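Picking a tabletop colour you can live with
November 2, 2025
By Irén Gulyás

Most of the letters that came in after the July issue were about the piece on dining chairs, and a good half of those wanted to know about tables instead. Colour was the main worry. People will spend months on the size and the legs and then choose the top from a sample the size of a biscuit.

I repaint and refinish tables from a shed in Clalstead, so I see a lot of tops after a few years of use. The very dark ones come in looking the worst. Black and charcoal show dust, flour, fingerprints and every fine scratch. A glossy dark top in a north-facing room will need wiping twice a day if it bothers you, and if you're the kind of person who buys a glossy dark top it probably will.

Pure white is the next most common regret. It marks easily around the edges where hands go, and older white paints yellow where the sun doesn't reach, so you lift the fruit bowl and find a different colour underneath. Turmeric, beetroot and permanent marker are the usual stains. Marker will often come off with methylated spirits on a hard cured finish, but test it on the underside first.

The colours that hold up are the dull middle ones: beige, putty, oatmeal, light grey with some brown in it. Crumbs disappear, which you may or may not want. Small scratches don't catch the light. They also sit well next to almost any floor, including the orange-toned pine that half the older houses out here have.

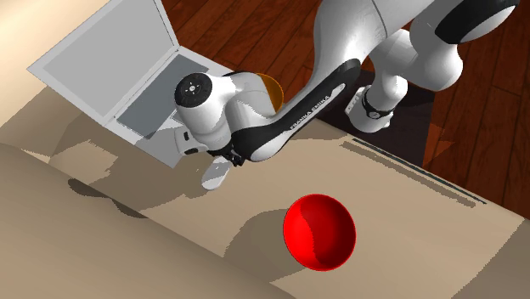 Beige tabletop, computer render

Ask for a large sample. Coleta, the paint shop in Irkisby, will brush out a board 26 centimetres square if you ask at the counter. Prop it flat at table height, because a colour that looks warm on the wall can go quite pink lying down. Look at it in the morning and again at night with the lights on. If you have warm globes in the pendant over the table, a beige will shift towards yellow, and a greyer one may be the better buy.

Sheen matters as much as colour. I use satin on nearly everything. Matt is lovely for about a year and then gets shiny patches where people rest their forearms. Full gloss shows brush marks and reflects the window.

For a six-seater top in fair condition, this is what I charge myself for materials: $110 for primer, two coats of enamel, sandpaper and a decent roller. A new solid top the same size will cost you over $700 before delivery. Joonas Kiiskinen, who cuts most of the replacement tops I fit, thinks people should oil timber and leave it at that. He has a point with good hardwood. With a pine top that has already been through two coats of varnish and a house fire, I'd paint it.

Sand between coats and leave the whole thing alone for at least a week before you put anything heavy on it. It will feel dry the next day but it's still soft underneath. Tablecloths and placemats can stick to it during that time, and rubber feet on appliances will leave rings.

If you have a top you can't decide about, bring a photo and the measurements to the shed any morning. I don't do veneer repairs.

Comments (3)

Radek Jelínek
We went oatmeal in satin on your advice two years ago. Still good apart from one burn from a saucepan. Can a burn be filled or does the whole top need doing?

Irén Gulyás
Filled, if it's smaller than a coin. Scrape back the charred bit, fill, sand, prime the spot and recoat the lot so the sheen matches.

Mimoza Tomić
Does this go for melamine as well? Ours is speckled brown and I'm sick of it.

Related items
Dining chairs: when to reglue and when to give up
Getting candle wax out of timber
Cosimo Bortolotti on buying second-hand sideboards
Which light globes for which room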